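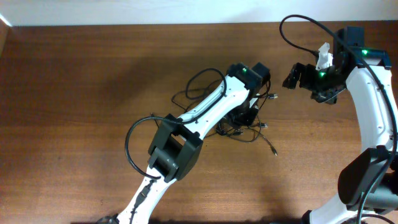
Untangling a Pile of Cables

Clear off a table before you start. A tangle that sits in a drawer or a box gets pulled tighter every time you reach in for one plug. Spread out on a flat surface, the same tangle takes up more room and you can see where the strands cross. A plain wood top is good because cords slide on it. A tablecloth or a towel grabs at them.

Do not pull on anything yet. Pick up the whole pile, give it a gentle shake, and set it down. Then push the outer loops away from the middle with your fingertips.

Step 1. Find the ends

Every cable has two, and the job goes faster once you know where they are. Look for metal tips first. On black cords they are the only part that stands out, and with thin cables the plugs tend to sit inside a loop or under a crossing.

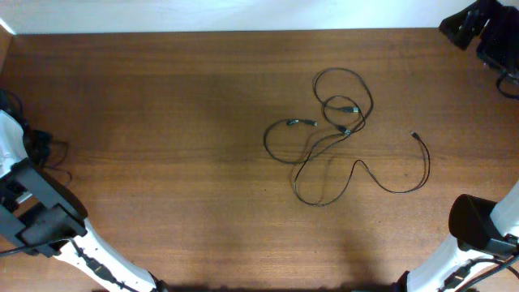 Bring each end out toward the side of the table and leave it there. If an end won't come, leave it and go to the next one. Most of the time it frees up later without any work.

Step 2. Open the knot from the middle

Take the loosest strand in the center and lift it a little. You want to make the holes bigger, so that a plug can pass through. Work the plug back the way it came in, one crossing at a time. Small round plugs go through easily. Wide ones need to be turned sideways.

If the knot is tight, roll it between your palms for a few seconds, then try again. Don't use a fork or a screwdriver. I nicked the cover on a good charging cord that way in July and had to throw it out.
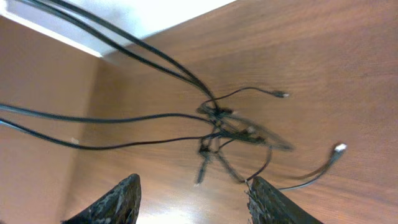
Long cords are the worst for this because the slack keeps falling back into the pile. As soon as you have 8 inches or so free, lay that part straight and put something on it — a book works fine. Then go back for the next stretch.

Step 3. Sort and coil

When a cable comes loose, run it through your fingers and feel for cracks or flat spots near the plugs. Anything with bare wire showing goes out. Coil the rest in loops as wide as your hand, without bending the cord sharply where it meets the plug. Fasten each coil with a strip of hook-and-loop tape. A 60-inch cord needs one strip, a longer one needs two.

Label them while you still remember what they go to. Masking tape folded over the cord makes a good flag. Store the coils standing up in a shoebox, labels on top.

Updated 5 Aug 2020

Comments

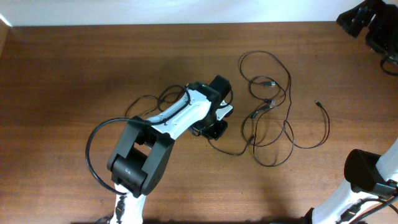 Policarpio: I do the ends first too, but I put a bit of colored tape on both ends of the same cable as soon as I find them. Saves following the same cord over and over. Bread bag clips also work for labels if you have a lot of thin cords.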